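Filed under: Home and Household Studies / Kitchens / Articles

4.2 Reaching in: plates, doors and the microwave on the table 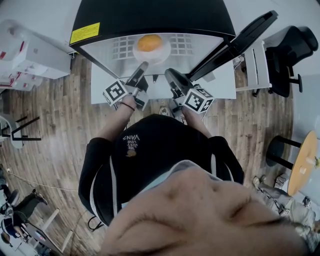 Figure 3. A round white plate with a single orange on it, in a countertop microwave with its door fully open.

Nyokabi Nyaga, reading an early draft of this section, objected that we had written pages on what people heat and hardly a paragraph on how they get the plate in and out, and that in her own kitchen the getting in and out was the whole of the trouble. She was right, and we have rewritten the section around her complaint. The diaries had been telling us much the same thing for months, in between the soup and the leftover rice, and we had been reading past it in our eagerness to get to the food.

A countertop microwave is a modest piece of furniture, but it asks a good deal of the surface it stands on. The door has to swing, and whoever is using it needs somewhere to stand while it does. A plate held in two hands leaves no hand for the door, so most of our households had settled into a small routine of opening first, going back for the plate, and then setting it down in the middle of the cavity. Of the 284 households who kept a diary for us, 63 had the microwave on a table of its own, away from the main counter, and it is these that we want to dwell on here (the built-in ovens are treated in Section 5, where Birthe Kragh has far more to say about them than we could).

The table arrangement has a lot going for it. Figure 3 shows a white table of this general sort, with the door open wide and clear white surface underneath it. When the surface beside or before the oven is kept free, a plate can rest there on its way in or on its way out, and several diarists wrote quite fondly about that little patch of table. One woman in Tomulham called it her landing spot and scolded her sons, in writing, for leaving the mail on it. Another had moved her bread box to the top of the refrigerator to protect the space, and then complained for two weeks running that she could no longer reach the bread!

Height came up more often than we had expected. Tables are usually lower than counters, and a person of ordinary height looks down onto the plate and has to bend a little to see the back of the cavity. Some diarists liked this very much, particularly those who had lived with a microwave on a high shelf and remembered tipping hot gravy toward themselves. Others found the bending tiresome by the end of a week. Valdemar Bisgaard has suggested to us that the complaint follows the weight of the dish more than the height of the table, and the entries do lean his way. Casseroles account for most of the grumbling, and nearly all of it comes in the evening.

Round plates deserve a word as well. Across the 3,566 entries we coded, people wrote about the flat dinner plate far more warmly than about any bowl or box. It has a rim to take hold of on either side, and a single item placed near the center will generally stay there if the plate is kept level. Small round foods are the exception, and the diaries hold some very cheerful accounts of rolling potatoes, plums and, in one case, a boiled egg that was found on Tuesday behind the radiator. The families who had learned from this tended to choose a plate with a deeper rim, or to carry the plate in first and add the food once it was resting safely inside.

We do not want to make too much of any of this. A kitchen is arranged by people who are busy with other things, and a good many of our households told us that the microwave stood where it stood on account of the outlet. Still, when we asked in March whether they would move it, given the chance, the table owners were the least inclined to change anything. Several had already been through one rearrangement and had no appetite for a second. We return to the matter of outlets, extension cords and the long way around the refrigerator in Section 4.3.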